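How to bring a robot arm into your packing room without upsetting everyone in it

I run the packing side at Plultgate, a small mail-order warehouse, and since January 2022 we've shared the job with a robot arm that handles cardboard. I get emails asking how we went about it (mostly from people in rooms like ours, a few benches and a kettle), so I've finally written it down. I'm no engineer! I came up through the benches, and this is the people side of it as much as the machine side.

Step 1: Write down who does what now

Before you ring a supplier, spend a week with a notebook. I followed our cardboard from the back door to the baler and wrote down every pair of hands that touched it. We were getting through 622 cartons on a normal day, and nine of us were picking them up, opening them out, folding them, dragging the old ones off. Nobody's job title said "cardboard", but it was eating a good chunk of everybody's shift.

Show the list to the people on it. Mine was wrong in four places and they told me so, at length.

Step 2: Choose the dull job first

It's tempting to start with the clever stuff. Don't. We gave the arm the gripping and shifting of empty boxes and left the packing itself alone. Packing is where my lot use their heads (what goes at the bottom, what needs more paper) and they'd have been right to be cross if I'd handed that over first.

Step 3: Try it on your own boxes

Sales demos are done with crisp new cartons, all one size. Yours won't be. Insist on a trial with the stuff that really comes through your door, the torn flaps and soft corners and boxes that have been opened with a blunt knife. A gripper has to get hold of an edge, and a ragged edge is a different job from a clean one. Save up a pile of your worst beforehand and keep it out of the baler. I put a big sign on ours and still lost half of it.

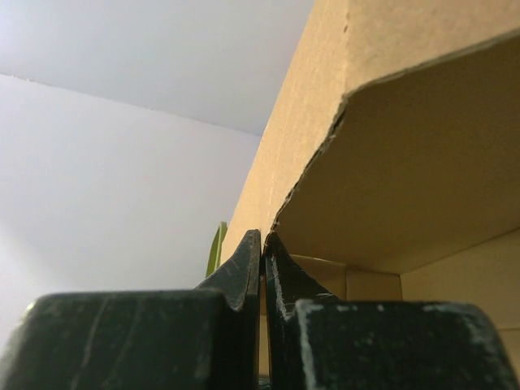 Niamh Corrigan wrote in after I first put these steps up, to say that her place had done the trial properly but only ever with the day shift there, and the evening crew came in to find a machine they'd never met and a laminated sheet. They switched it off and carried on by hand for a fortnight. She'd run the trial twice, she said, once for each shift, even if the supplier grumbles about the hours.

I think she's spot on, and I've moved things about to suit. So:

Step 4: Get every shift in the room

Let people stand and watch, let them ask the rude questions, and let them press the stop button. Everyone should press it at least once before the thing goes live. Éabha Kinsella, on our evening shift, pressed it five times in a row and then said right, fine, she could work next to that.

Step 5: Talk about jobs and hours before they ask

Have your answer ready and make sure your boss has signed up to the same one. Ours was that no hours would be cut in the first year, and we put it in a letter. If you can't promise that, say so plainly. People can plan around bad news much better than around a shrug.

What changed for us was the shape of the day. There's less bending and a lot fewer cut fingers, but there's also more standing by and sorting out muddles, and some people can't bear that. Angus Skinner asked to go back to full-time packing after a month and I let him.

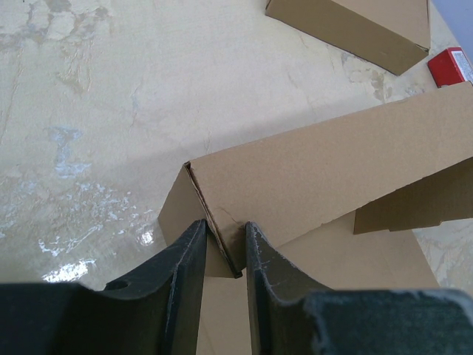 Step 6: Pay for the new skill

Somebody will end up being the person who knows the arm. They'll know which cartons it fumbles, when the finger faces want looking at, and what to do when it stops and sulks. If that's on top of their old job for the same money, you'll lose them by February. We made it a proper role with a bit more in the pay packet, and we trained two people so one of them can have a holiday.

Step 7: Keep a moan book

Ours is an exercise book on a string. Anything that annoys you about the arm goes in, with no names needed. I read it every 14 days and write an answer under each entry, even if the answer is "not yet". The best change we've made came out of it: marking a line on the floor so you know where to leave the next box and don't have to hover.

If you're stuck on any of these, leave a comment and I'll do my best to get back to you.

Related

Writing a shift rota people can read
Knives, gloves and cut fingers on the packing bench
What we asked Vodmont before we signed
How the Trerkis depot trained its night crew
Saving space around the baler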